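The man who reads the fine print on robot benchmarks

Arsen Hnatiuk has a printed copy of the Lukanano code of practice on his kitchen table, and most of the margins are full. He has worked on test procedures for manipulator arms long enough to have seen several of these documents come and go, and he doesn't expect this one to be the last.

"I've got nothing against rules," he says. "I've got something against rules that let everybody pass."

The code sets out how a group that teaches a robot arm to tidy a table ought to report what it did. Much of the work it covers is done in simulation, where a run costs a bit of computer time and a broken mug costs nothing at all. The draft runs to 55 clauses. Hnatiuk reckons he could defend a third of them in front of an engineer who was in a bad mood.

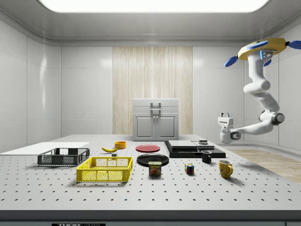

Clause one deals with the starting layout, and Hnatiuk's complaint is that it asks for far too little. A group can satisfy it by listing the objects. He wants positions, orientations and the arm's starting pose as well, for every run that counts towards a score. "Take a table like this one. You've got a red plate farther back, a black plate nearer, a can of SPAM in front of that, then the cube. Write down 'two plates, one can, one cube' and you've met the clause. You could shift the lot to the other end and you'd still have met it." The people at Zinchenko, who drafted the section, told him that recording full layouts would be a burden on smaller labs. He finds that hard to credit. The simulator has the coordinates already, or there would be nothing to draw.

He is just as unimpressed by the figures that get quoted at meetings. One group reported 935 successes from 2000 attempts, which sounded modest and therefore truthful, and people nodded. Hnatiuk asked what had been counted as an attempt. It took until February to get a reply, and the reply was that runs in which the arm never got near an object had been thrown out as "setup faults".

"Well, that's the denominator gone," he says. "I don't know what the real number was. I'm not sure they did either."

What about the definition of success itself? The code says an object has been grasped when it is "under the control of the gripper". I put it to him that this seems reasonable enough. He gives me a look and turns his laptop around.
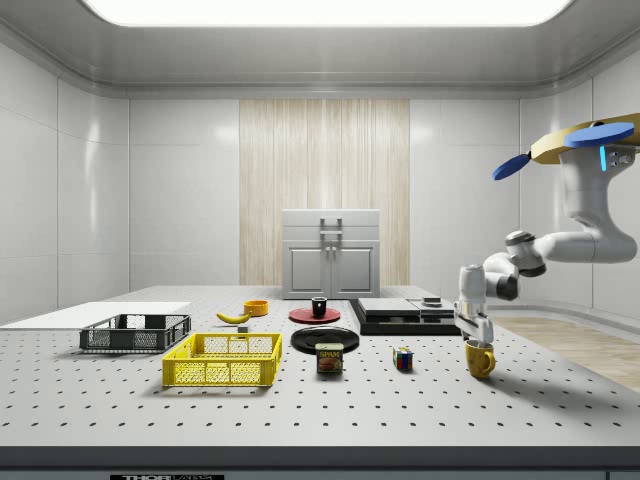
What counts as a grasp

"Gripper's just above the yellow mug, fingers pointing down," Hnatiuk says. "Lovely. Is it under control? Of course not. But I've read reports where getting to that spot was scored as partial credit, and by the time it reached the summary the word 'partial' had fallen off."

He would rather see three separate numbers: reached, lifted, and placed where the instruction said. Each would have its own tolerance, published before the runs begin. Nuromum, a firm that sells simulated test scenes, has agreed to try it on one product. He is pleased about that, though he points out that agreeing to try something is a very cheap sort of agreement.

The other habit he'd like to see the end of is the flattering viewpoint. Groups will show their results from whichever camera makes the layout look roomiest, and a reader has no way to judge how close the gripper has to work to its neighbours.

"Look at the same sort of table from another side and the colour of your opinion changes," he says, and scrolls down.

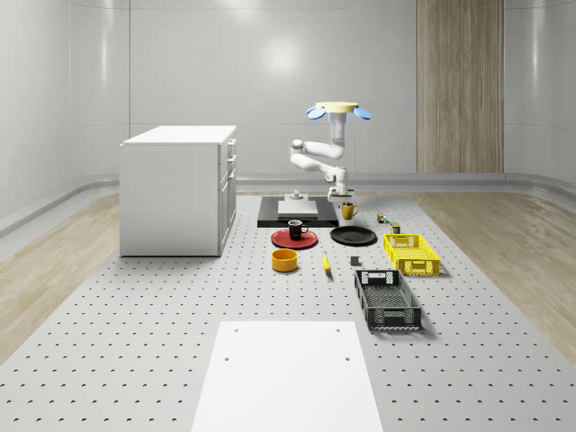 The arm above the table, with the yellow mug near the gripper and the two crates towards the front.

From there, he says, you start asking about the mug's handle, and whether the fingers have room to come down on the side where they're meant to. The code recommends a second viewpoint but doesn't require one. Hnatiuk has proposed changing "should" to "shall" in that clause and in a good many others. The reply from Povulico, which keeps the master text, was that "shall" might discourage people from signing up.

"Then let them be discouraged! A standard you can sign without changing anything you do is a brochure."

I ask whether he is being a bit hard on a voluntary code. It's a fair question, he says, and he does soften for a minute or so. He likes the clause on keeping failed runs. He likes the requirement to name the simulator version, which a surprising number of papers leave out. He even has a kind word for the appendix on object lists, although he thinks whoever wrote it has never had to tell one grey cube from another in a log file.

Then we get to transfer, and the softness goes. The code allows a simulated score to be quoted beside a real one "where conditions are comparable". It doesn't define comparable.

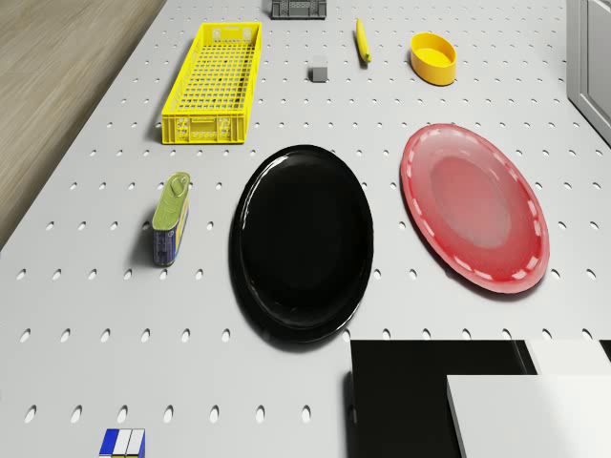
Interview by the Lukanano Review staff
2020-05-01

"There's a shine on that black plate," Hnatiuk says. "You can see a bit of a highlight on the left edge. Somebody's gone to the trouble of making it look right, good on them. Now tell me how slippery it is. Tell me what the rim does when a finger catches it. The picture can't, and the code doesn't ask."

His proposed wording is dull, and he is proud of that. Any group quoting a simulated score next to a real one would have to publish its friction and mass settings, say how each was measured, and state plainly where a value was guessed. He sent it in with 2 worked cases attached. He has been told it will be considered for the next revision.

Does he think it will get through?

"The bit about publishing settings, maybe. The bit about admitting to guesses, no chance." He squares up the printout and puts his mug on it. "I'll send it again, though. They've got my address by now."

Comments on the draft code can be sent to Povulico until the revision closes. Hnatiuk asks that people quote the clause number when they write.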